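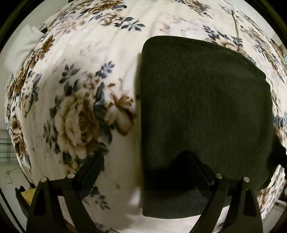
Plush blanket gone matted after washing, can it be saved?

Bedding and Laundry board

dovecote_lane
Posted March 10, 2021
I have a Dila plush blanket, cream with flowers on it, double size. It was soft for the first winter. I washed it at 40 with an ordinary bio powder and tumble dried it on medium, and it has come out feeling like an old teddy bear. The pile is clumped on one side and flat on the other. The print has not faded.

I have washed it once more since, on its own at 30, and it made no difference. Is there any way to bring the pile back or is it finished? I don't want to spend money on another one if this is just what they do.

tanglewood7
It's the dryer. Plush is nearly always polyester and the tips of the fibres soften with heat and then set in whatever shape they are in. Once they have set hard you won't get them back to new. You can improve it a fair bit though.

Wash cool, no powder, a cup of white vinegar in the drawer. Hang it over two lines so the weight is spread. When it is nearly dry, go over it with a soft pet brush, always in the same direction. Do a small corner first.

marrowfat
I'd disagree that it's only the dryer. I have dried plush throws on low for years and they are fine. Powder is the bigger problem in my view. It doesn't rinse out of thick pile on a short wash, and the residue sticks the fibres together. Run it through an extra rinse and look at the water. If it's cloudy, there's your answer.

dovecote_lane
Did the extra rinse this morning. The water was cloudy the first time and a bit less so the second. Third one is on now.

tanglewood7
Cloudy water shows there was powder in it. It doesn't show the powder did the matting. She said medium heat, and medium on a lot of dryers is hotter than people think.

marrowfat
Low on mine is warm enough to dry towels, so I suppose medium could do it. I still say rinse first, as it costs nothing.

peg_and_prop
Does the care label say anything about tumble drying? Mine is a Mukmont and the label has the dryer symbol crossed out, in very small print on the back of the washing instructions. I only found it after I had ruined one.

dovecote_lane
The label was cut off when I got it because it scratched. I know.

Curtain_Rail_Kev
You can buy the same blanket again for less than the cost of all this rinsing. Cheap plush lasts two or three winters. Use it in the car or for the dog and get a wool one.

peg_and_prop
Wool is no good to people who can't have it next to them, and it's a lot more money. Also a plush blanket that size is not light to throw in a bin. It's worth an afternoon.

Curtain_Rail_Kev
Fair enough on the wool. I still wouldn't put an afternoon into it.

longshanks_249
I've brushed two of these back. Some notes from doing it:

Use a slicker brush with the little plastic balls on the ends. The bare wire sort pulls threads out of the backing.
Brush when it is slightly damp. Bone dry, you get static and it sticks to everything.
Do a patch the size of a dinner plate, then move along. If you go end to end in one stroke you only flatten it.
Shake it outdoors afterwards, there will be fluff.

The bad side of mine took around 3 hours. It came up soft but you can see where it had been if you look across it in daylight.

marrowfat
Did you use softener at all?

longshanks_249
No. I used it on the first one and it felt greasy for weeks. The second had vinegar only and was better.

tanglewood7
Agree on that. Softener coats polyester and then it picks up hair and dust.

hob_nettle
Slightly off the subject, but how do people store these over the summer? I put mine in a vacuum bag last June and it came out with creases in the pile that are still there.

peg_and_prop
Loosely folded in a cotton bag, top shelf, nothing on it. Vacuum bags are all right for duvets but I wouldn't use one on plush. For the creases, try hanging it in the bathroom while you have a bath, then brush.

hob_nettle
Will try, thanks. I have a big Zacharias cotton bag the curtains came in, that should fit it.

Curtain_Rail_Kev
I keep mine in a vacuum bag every year and it's fine.

peg_and_prop
What make?

Curtain_Rail_Kev
Curkent. Shorter pile, so maybe that's the difference.

dovecote_lane
Update. The third rinse ran clear. Dried it over two airers in the spare room, which took a day and a half. The flat side is already better without brushing. The clumped side is the same as it was. I've ordered a slicker brush with the covered ends.

longshanks_249
Good. Start at the edge that goes under the mattress, so if it goes wrong it won't show.

dovecote_lane
Brush came. I've done the bottom third. It is softer, not like new, and there's a lot of fluff. I think tanglewood7 is right about the clumped side being the heat and marrowfat is right about the flat side. I'll carry on with the rest at the weekend and keep it out of the dryer.

marrowfat
I'll take half.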